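Settling Time

Brekulier was the name of the planner. It had been written to fold boxes and it kept a log, and for most of July the log was the only company the night shift had.

The shift was one engineer and a chair. At 2 a.m. she was reading cycle 311, in which the left arm had stopped short of the cardboard and held position for 4000 milliseconds. No fault was raised. The joint currents were normal. The planner had asked the perception node, Zorna, for the crease line, and Zorna had returned an edge with a confidence too low to use and too high to discard.

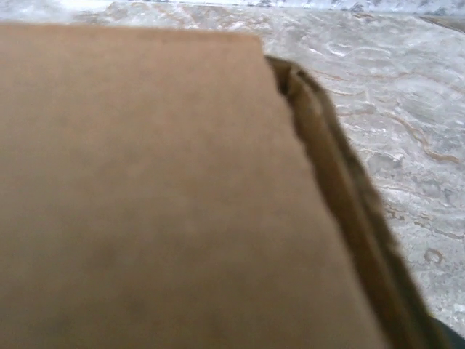 She opened the edge detector's parameters. The threshold had been tuned on a gray mat, before the marble went in. A vein in stone and a crease in board were both thin, both brown, both longer than they were wide. Zorna had no column for the difference. It reported both and let the planner choose, and the planner, offered two lines that disagreed, had waited for a third.

She could have shortened the timeout to 800. Miah, the previous planner, had run that way. Miah never waited, and its log was full of single-word entries: retry, retry, collision.

She added a mask for the countertop instead, rebuilt, and sent both arms to the ready pose. The node restarted and printed its version string. Then a line appeared that she didn't remember writing.

waiting: operator

She searched the source. The string was in the state machine, in a branch last edited by her own account on a Friday in spring. It fired when both arms were ready and no goal had been sent. The branch was correct. She had never been slow enough to reach it.

The arms held. The position error sat in the third decimal and stayed there. She read the mask code once more from the top, found nothing to change, and typed the goal.

accepted

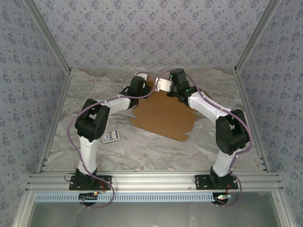

Jenine

The scheduler came up at six and asked for the night's totals. Jenine was an older program and took only integers. Brekulier sent the cycle count, the fault count, which was zero, and the idle time in milliseconds.

Jenine rejected the idle time as out of range. The engineer widened the field and went home.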